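Robot Arms Sent Back to Slow Speed After Stop Button Fails to Stop Them

Lorndale, 9th January

A pair of robot arms at the Lorndale assembly workshop went on working for 7 seconds after the emergency stop was pressed, according to an incident note circulated to staff this week. For anyone who has never needed an emergency stop, 7 seconds is a long time.

No one was hurt. The note lists the damage as one scuffed tabletop and "some loss of confidence."

The arms were running a handling routine, put together by the integration firm Zirkance, in which printed parts are picked up, put down and picked up again until somebody is satisfied. The run had reached cycle 179 when Catriona Drummond, the technician on duty, saw one arm drifting wide of its taught position. She pressed the button. The arm finished its move, opened its gripper, closed it again and started on the next one.

"I pressed it a second time, in case it hadn't heard me," Drummond said. She then walked to the wall and switched off the power, which worked very well.
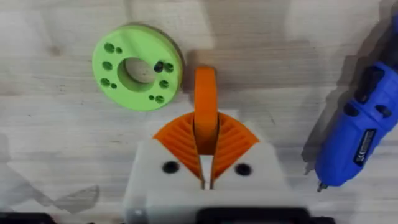
The fault was traced on Monday to a safety relay that had been wired in during a refit and then left in its commissioning setting. In that setting a stop request waits politely for the current move to end, and the move after that if the timing is unlucky. The workshop's rules have been tightened in the meantime. The green disc used in the routine stays on the table, but hand tools, such as the blue one lying out on the wood to the right of the gripper, are to be cleared before any run above slow speed. That rule already existed. It was on page 3 of the operating sheet, where it had enjoyed a quiet life.

Innes Tennant, who manages the workshop, said the button had passed its last inspection. The inspection consisted of pressing it while the arms were parked. "They remained stopped," Tennant said. "We took that as a pass."

Future checks will be done with the arms moving, and the result will be timed and written down. A second stop button, wired separately, is being fitted at the other end of the table. Zirkance has also been asked to go through its settings on the other cells it has installed in the building, including the one in the Rønning room, which has been switched off until that's done.

Slow-speed trials resumed on Tuesday with both arms. 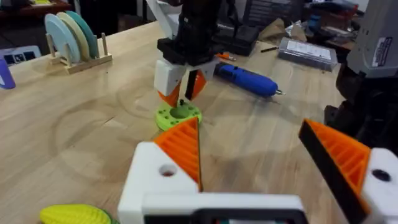 One arm with its gripper closed on the knob at the center of the green disk, seen from the other arm.

The replacement relay comes from Pronetti and is on order. Until it arrives the arms are limited to slow speed, with a person standing beside the wall switch for the whole of every run. Staff have been signing up for the job in half-hour turns, and a chair has been requested. Tennant has turned down the chair.

The interrupted routine was meant to end at cycle 206. It will be started again from 1.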